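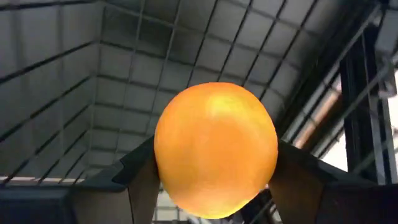

Wrist cam, orange item held, wire grid behind

Suseck forum > Data collection > Wrist camera views full of the object, keep or drop?

lindwood_bench
Started collecting pick and place examples in June. The set stands at 1713 episodes, all driven by hand through the leader arm. The wrist view looks like the one at the top for a good part of every episode with a big round item. Once the fingers close, the orange thing takes up the middle and you only get the wire grid around the sides.
My question is whether these are worth keeping. I could trim every episode a moment after the grip closes and let the overhead camera cover the rest. It would save a lot of disk.

pramble
Keep them. The policy has to see what "I am holding it" looks like, otherwise it closes, gets a view it has never met and opens again. I had exactly that with a set I trimmed too hard.

Ivan Boiko
Agree with keeping, but I would thin them. If half of each episode is a still hand with an orange blob in it, the model learns that doing nothing is usually right. We cut any stretch where the joints barely move down to 20 steps and left the rest alone. That was on the Moynihan arm, so your number may differ.

pramble
I don't like cutting pauses by a fixed number. People pause before the hard bit. Take the pause out and the arm rushes in.

Ivan Boiko
Only if the pause is before the grip. I'm talking about after.

tern_and_co
What is the wire behind it doing in your training set? Black bars, black fingers, and the gaps change shape with every tilt. I'd worry more about that than about the orange. Something that colour is the easiest thing in the world to find. Try a dark item against the same grid and see how your grip detection does.

lindwood_bench
The grid stays, it's where the items have to come from. I take the point on dark items though. Of the last 400 episodes only 13 were with anything darker than mid grey. I picked bright ones as they were easier for me to see while driving.

tern_and_co
Then the set is lopsided and trimming won't help. Do the dark ones next, before you touch the old files.

quillfish
One thing on exposure. There are patches on the right that come out plain white while the fingers are nearly black. If your camera is on auto it will shift when a bright item comes close. Lock it, and note in the log which episodes were made before you locked it. I mixed the two once and had to sort them by eye.

pramble
Not sure I'd lock it. A bit of change in brightness is free variety.

quillfish
It's variety tied to one thing, how near the item is. You can add random brightness in training and have it tied to nothing.

lindwood_bench
It is on auto. I'll lock it for the dark batch and tag the old ones.
Plan for now: no trimming at the grip, shorten the still part after it to 20 steps in a copy, keep the originals. Does anyone know if the Rilovex export keeps the joint times in line when you drop steps from the middle?

Ivan Boiko
It does if you drop them before export. Afterwards the video and the joints go out of step and you get no warning.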